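Re: [clanwood-list] Bouchard water softener offer
From: Jocelyn MacLeod

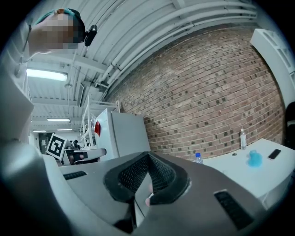
Gordon, I'd hold off on signing anything. I called Bouchard twice and got two different prices, and neither person could tell me what the 8 year warranty covers.

Gordon Gill wrote:
> They quoted me $136 a month with the filter thrown in. Salesman
> says it'll cut our soap use in half. Anyone else on Clanwood
> thinking about it?

Half compared to what? Ask him for that in writing. Harpreet had hers tested in November and the water wasn't even that hard.

Jocelyn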